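Hand-held Gripper Comparison: Frequently Asked Questions

What is being compared?
The Grakent programme is testing finger pads from two suppliers, Floltex and Taleck, on hand-held grippers. Each pad is used on the same household tasks, and the work is directed by Soledad Tapia.

Which objects are used?
The October series concentrates on woven goods. Their surfaces are uneven, and a pad that holds smooth plastic well may slip on them.
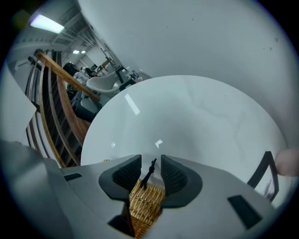

How many attempts does each pad receive?
Each pad receives 100 attempts per task, divided among 11 operators.

Who may act as an operator?
Any member of staff who has completed the induction given by Ivana Benítez. Sessions last 80 minutes and include one break.

Are tasks carried out with one gripper or two?
Both arrangements are used. Lids and hinged containers are assigned to the two-gripper series, which is scored separately.

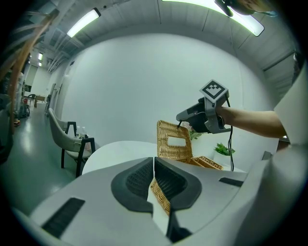
Wicker basket with its lid open, two-gripper series.

What is recorded as a failure?
An attempt fails if the object is dropped or if the operator touches it by hand. Attempts stopped by a camera fault are repeated and do not count.

When are worn pads replaced?
Pads are inspected after every session and replaced after 6 sessions, or earlier if the surface is torn.

May results be quoted outside the programme?
Written permission is required. Requests should be addressed to Patricio Arancibia.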